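Notas da fala: manutenção do braço que entrega cartões

(Abrir devagar, metade da sala ainda está com o café na mão.)

Prometi à Travex uma fala sobre o futuro. Vou falar de folga nos dedos. Quem quiser o futuro, é na sala ao lado, às 10.

A célula é modesta: braço, mão articulada, mesa, porta-cartões de madeira. Antes de ligar, conferimos o zero do punho. Depois, a pinça: pressão demais entorta o cartão, de menos e ele vai para o carpete.

O ajuste fino se faz com uma pessoa sentada do outro lado, puxando o cartão. O braço tem que soltar quando sente o puxão. Nem antes, nem depois de uma disputa.

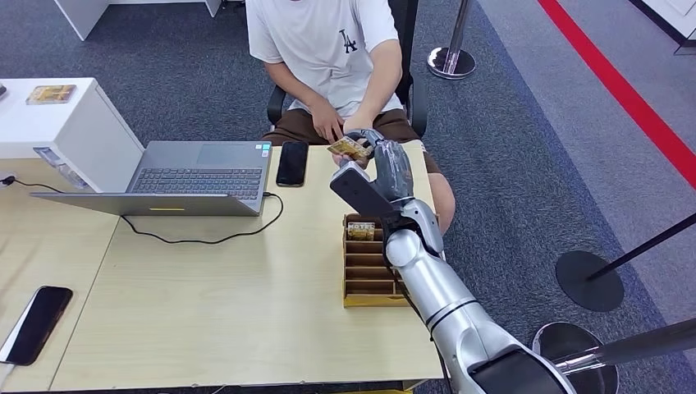
Jeferson Godoy discorda do meu método: para ele, puxar com a mão engana, cada um puxa de um jeito, e o certo seria um dinamômetro. Tem razão. Seguimos puxando com a mão.

(Pausa. Se rirem, ótimo. Se não, beber água.)

Registro do mês de maio: 3.057 entregas, duas trocas da borracha dos dedos. A borracha aguenta até 484 ciclos sem limpeza, depois brilha e escorrega. Pano com álcool, secar, refazer o zero.

Última coisa: anotem o torque dos parafusos do punho. No caderno, com data. A minha memória já foi testada e reprovada.

Perguntas.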